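Teleop good practice board > Recording rules and bench habits

Thread: House rules for food tasks – what do you enforce?

holska_bench
12 Aug 2021
Hi all. We've been rewriting the rules sheet for our kitchen-type tasks and I would love to hear how other folks handle it, because ours has grown to three pages and I'm fairly sure the new operators stop reading after the first. The part we argue over most is dishes. Our current wording says a plate with food on it may be held at the lower edge only, fingers kept off the food, and no fast moves until the plate is back on a flat surface. Cake is the one that gets people, since a tall slice will tip long before the plate slips.

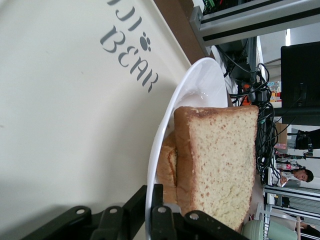

The other rule I'm attached to is keeping loose cables out of the space a plate travels through. I know that sounds fussy, but a wrist moving sideways finds a cable faster than you'd believe. Does anyone else write that down, or do you trust people to look?

tehrani_mills
Welcome to the club! We write it down, yes, and we have a tape line on the floor too. I'd push back on "lower edge only" though. With a wide rim I would rather have the operator choose, and note the choice in the log. We have 183 logged plate runs this season and the grip point alone never explained a drop. Speed did, nearly every time.

holska_bench
Fair, and thank you for the numbers. My worry is that "operator's choice" becomes "whatever I did last time", and then two people on the same rig can't compare anything.

coppertop_lu
I'm with tehrani on this one. Three pages is too many, friend. Ours is 10 lines taped to the monitor. One arm works, the other waits open and above the table, and you don't bring it in until the first one has let go or you've said out loud that it's a two-arm task.
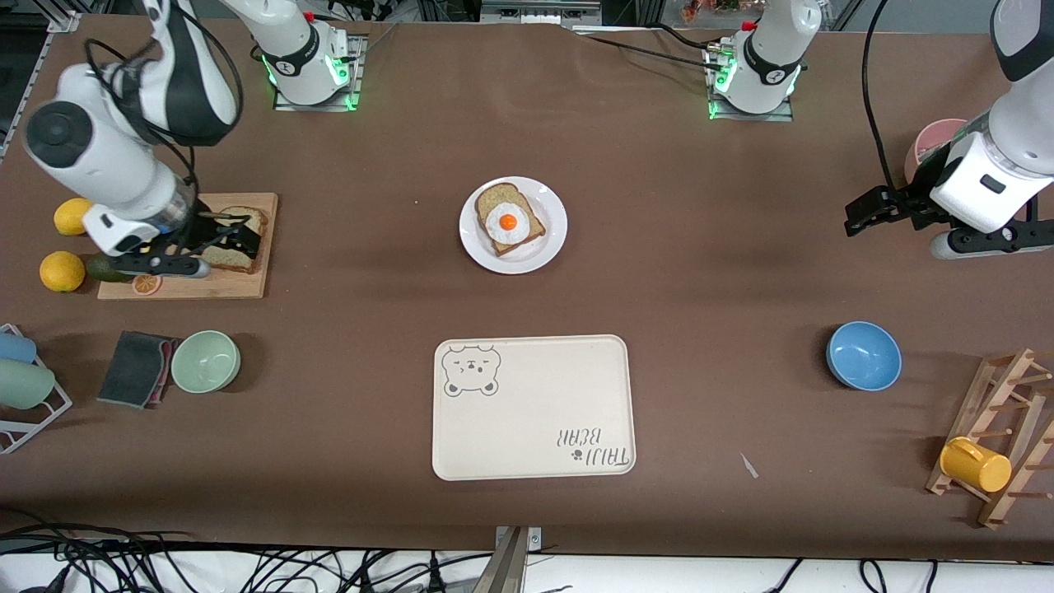
Parvaneh Nouri
Bench lead, Biltirance

I like the waiting-arm rule very much and we use nearly the same one, but I'd add a line about what is parked next to the working arm. When a gripper goes down onto a cutting board for a stack of bread, fruit close beside the board is just one more thing to bump, and lemons roll! We ask for a clear hand's width all the way around the board. My crew grumbled for the whole first week and then stopped grumbling.

coppertop_lu
A hand's width costs you half the table, Parvaneh. Real kitchens are crowded – isn't that the point of the task?

Parvaneh Nouri
Bench lead, Biltirance

Crowded is fine once the operator has passed the clear version. I'd put it in as a second level. Our Index sheet has both, and I'm happy to share it with anyone who sends me a message.

holska_bench
Please do send it. I'll try cutting ours to one page tonight and post it for everybody to pick apart. The cable rule stays, though.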